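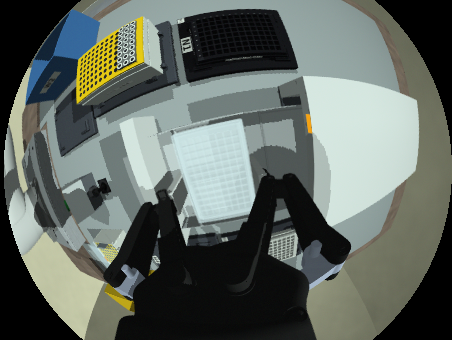
Hsiao wrote back on the first draft of this call that the safety rules for lab automation cover the operator well enough and the plate hardly at all, and that a working group on handling practice should begin with the plate. The draft was changed accordingly. What follows is the revised text.

Home | Open calls | Working groups | Documents | Contact

2/24/22
By Esther Swai

Call for participants: Working group on good practice for robotic labware handling

Milberg is seeking participants for a working group that will write and test a code of practice for robotic grippers that move labware on and between bench instruments. The group will work through a shared simulation and through trials at the participants' own sites. Applications are open to laboratories, integrators, instrument makers and individual specialists.

Background

Most laboratories that run a gripper over an instrument deck have written their own handling rules. These usually exist as a list of taught positions, a grip force setting and a set of notes kept by whoever did the installation. They are seldom comparable from one site to the next. A plate that is lifted without trouble at one laboratory may be dropped or tilted at another that uses the same gripper with different pads, a different approach height or a different order of checks.

General machine safety standards already apply to these cells and the group will not rewrite them. Guarding, emergency stops and the risk assessment for people near the arm are out of scope, except where a handling rule would conflict with them.

Scope of the code

The draft outline has the following sections.

1. Approach and retreat. Minimum clearance above neighboring labware, direction of travel next to open instrument covers, and speed limits inside the deck area.

2. Grip. Contact height on the plate skirt, pad condition and replacement, permitted force range by plate type, and how the force is to be verified. Lidded and unlidded plates are treated separately.

3. Confirmation. What the controller must know before it lifts, before it releases and after it releases. Finger position alone is accepted as confirmation in many cells today. The group will decide whether that should continue for plates containing liquid.

4. Clear and translucent labware. Camera-based location of translucent plates is a known source of error. The section will set test conditions for lighting and background and a limit on position error beyond which the move must be stopped.

5. Recovery. What an operator may do by hand after a failed pick, what must be logged, and which positions must be taught again before the run restarts.

6. Simulation evidence. Under what conditions a result obtained in simulation may be used in place of a bench trial. Casgate has proposed that simulation be accepted for clearance and reach but not for grip. The proposal is open for comment and will be the first item discussed.

Sections 3 and 6 are expected to take the most time. Applicants with data on either should say so in their application.

What participants will do

Each participating site will run a common set of moves with its own gripper and its own deck layout. The base set is 200 transfers per plate type, logged in a fixed format. Sites that also take part in the simulation work will run the same set in the shared model and submit both logs. The model is supplied by Bestus and includes a gripper, a deck, tip racks and plates. Participants may change the deck layout to match their own, provided the changes are recorded.

A pilot run of 2,280 simulated transfers has been completed to check the log format. Its results will be given to participants at the start of the project and should not be quoted elsewhere until the group has reviewed them.

Participants are also expected to:

- review each draft section and return written comments within the period stated on the draft
- attend the remote meetings, or send a deputy who has read the papers
- report any dropped, tilted or mislocated plate during the trials, including those recovered without loss
- keep the gripper firmware unchanged for the duration of a trial set, or restart the set

The last point has caused difficulty in earlier joint work. A site that can't hold its firmware version for the length of a set may still join as a reviewer.

Who can apply

The group has 16 places. At least half will go to sites that run a gripper in routine use. The remainder are open to integrators, labware and instrument suppliers, and people with a background in standards writing or machine vision. A supplier may hold one place only. Experience with simulation is useful but is not required, and sites without it will be paired with one that has it.

Applicants should be able to commit over 100 hours across the project, most of it in the trial period. Places are unpaid. Milberg will cover the cost of trial plates and of shipping them. Travel is not planned, and all meetings will be held remotely.

Data and publication

Logs remain the property of the site that produced them. Milberg will hold copies for the purpose of drafting and will publish combined results only. No site, gripper or instrument will be named in the published code unless its owner agrees in writing. The finished code will be free to read and to copy. A first public draft is planned for October.

Participants must declare any patent or pending application that bears on a clause before that clause is put to the group. Clauses are adopted by a two-thirds majority of places present. Objections are recorded with the clause and kept in the working papers.

How to apply

Send a single document of no more than two pages to Esther Swai at Milberg through the contact page, with the words "labware handling" in the subject line. It should contain:

- the name of the site or firm and of the person who would attend
- the type of gripper in use, with pad material and force range if known
- the plate types handled and whether they are lidded
- the sections of the outline to which the applicant can contribute
- a short account of one handling failure and what was changed afterward

The last item carries the most weight in selection. It may be made anonymous. Applications without it will be returned for completion.

Questions on the simulation model, including requests for the list of supported deck layouts, may be sent to the same contact and will be passed to Bestus.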